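I came in one evening in February meaning to spend 14 minutes on the wire-sorting cell and stayed until Tavion turned the hall lights off on me. If you've read this blog a while you know the cell (two arms, plastic bins, wires that have to end up in them) and you know I fuss over it more than is sensible.

The trouble was the cables. They'd been tied too close to the base, and every long reach gave them a tug, so I cut the ties, gave each one a bigger loop and started over.

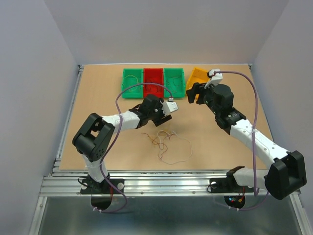

How often do the base bolts need checking?

Every 200 hours of running, and again any time an arm has been taken off the rail.

Next came the fingertips, which I always leave for last – silly, as they take the most patience. I wipe the pads, bring them together slowly and look for daylight in between. Then I send the gripper down over a bin and watch how it comes in. 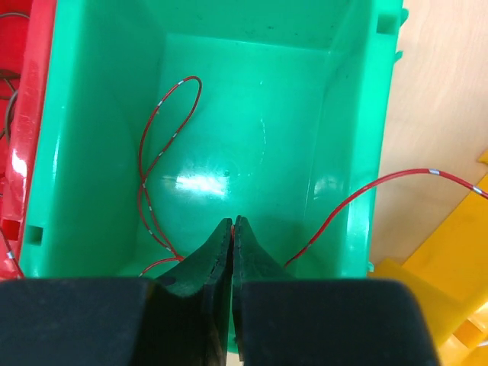
Marcus likes to set the closing point by feel, and he's good at it, but I write mine down in the notebook. It was 194 before I started and I left it at 21 less, with a note to Arlo so he doesn't helpfully put it back. I still want to redo the ties on the second arm, and I owe Tavion a coffee.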